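Ticket 187 — Osovel two-arm cell, Priscombe site
Opened by: Efa Rosser
Status: open

Small items stall at handover between the arms. Operators clear the table by hand, which was not in the job plan agreed in August. Cable loops over both wrists checked for snagging, none found.
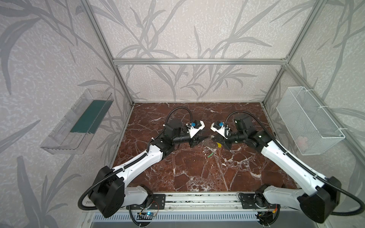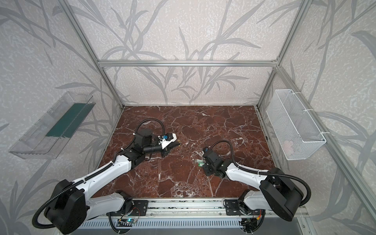 Handover pause raised from 100 to 2000 ms. Lowri Phillips asks that clearing be logged as operator time — 15 minutes a shift — until the rota is redone. Awaiting reply from Valleck on grip settings.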